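3.2 Furniture and open floor

We were curious how much a large white room changes once a few small pieces of furniture go in. The hall at Hestum turned out to be a lovely place to ask! Chaturvedi and Grewal drew up the floor plan in May, and we kept the walls bare so that chairs and shelving would stand out — even from the far side of the room.
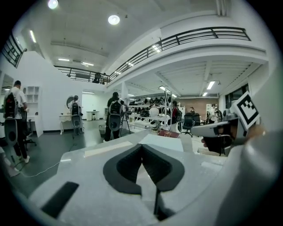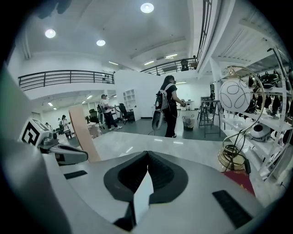 Figure 4. The white-walled hall, with office seating and white shelving.

Does open shelving make a room like this feel smaller? Only a little, in our ratings. White units against white walls scored nearly the same as a bare wall, and of the 180 people who filled in our form, 27 marked the shelved layout as crowded. Dark chairs had a stronger effect — people noticed them first and often used them to judge distance. We return to chair color in Section 3.3.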